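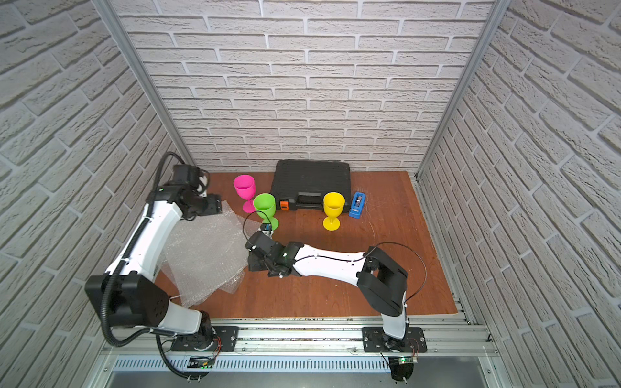 Week 3: Bond Patterns in Masonry and Masonry Veneer

Bond is the arrangement of units in a wall so that vertical joints in one course do not line up with those in the course below. The requirement began as a structural one. A wall with continuous vertical joints behaves as a row of separate stacks, and a point load at the top travels down a single stack with little spread. Running bond, the staggered pattern on the pale faux brick panels around the bench, is the simplest arrangement that avoids this. On a panel the pattern carries no load, and the lighter lines between the units are there for appearance. The distinction between bond as structure and bond as surface runs through the rest of these notes.

3.1 Terms

Course: one horizontal layer of units, including its bed joint.
Stretcher: a unit laid with its long face showing.
Header: a unit laid with its end showing, usually tying two leaves together.
Perpend: the vertical joint between two units in the same course.
Lap: the horizontal distance between a perpend and the nearest perpend in the course below.
Closer: a cut unit used near a corner or opening to set up the lap.

3.2 Running bond

Every unit is a stretcher. In the half-lap form each perpend sits over the centre of the unit below. Third-lap is also common, particularly with long, thin units, where a half lap tends to exaggerate any bow in the unit. Running bond has no headers, so a wall more than one leaf thick must be tied by other means, normally metal ties. For this reason it became the default for cavity walls and for brick veneer over a timber frame.

3.3 English and Flemish bond

English bond alternates a course of headers with a course of stretchers. Flemish bond alternates headers and stretchers within each course. Both tie a solid wall through its thickness. English bond is quicker to set out; Flemish bond needs more care in keeping the perpends plumb, and any drift is easy to see from the street. In restoration work the original bond must be identified before any unit is ordered, as the ratio of headers to stretchers changes the quantities considerably. Snapped headers (half units with the cut end buried) are often found where a single-leaf facade was meant to look like a solid one.

3.4 Stack bond

Perpends are continuous. Lap is zero. Stack bond is permitted in veneer and in reinforced work, but the reinforcement must do what the lap would otherwise do. Check the bed joint reinforcement schedule before accepting a stack bond detail from an architect's drawing.

3.5 Case: the Dorna warehouse

The Dorna warehouse was extended in two stages. The first stage is solid English bond in lime mortar. The second is running bond veneer on a steel frame, supplied by Henico, with a colour chosen to match the older work. The survey recorded 161 cracked units, nearly all of them in the second stage and within around 30 courses of the parapet. No movement joint had been provided at the junction of the two stages. The older wall, in softer mortar, had taken up its movement in the joints — the newer wall had taken it up in the units.

The remedial scheme by Ramanauskas cut 3 vertical movement joints and left the bond otherwise unaltered. Toothing the new work into the old was considered and rejected. Read the Buseo report, section 4, for the reasoning on differential movement.

3.6 Exercises for the tutorial

Draw four courses of half-lap running bond to a stopped end, marking every closer.

Redraw the same wall in Flemish bond, one unit thick. State the number of headers per course.

Explain why lime mortar permits wider spacing of movement joints than cement mortar. Refer to the Dorna survey in your answer.

Bring drawings on A3, at a scale of 1:10, with joint widths shown. The May site visit is assessed separately.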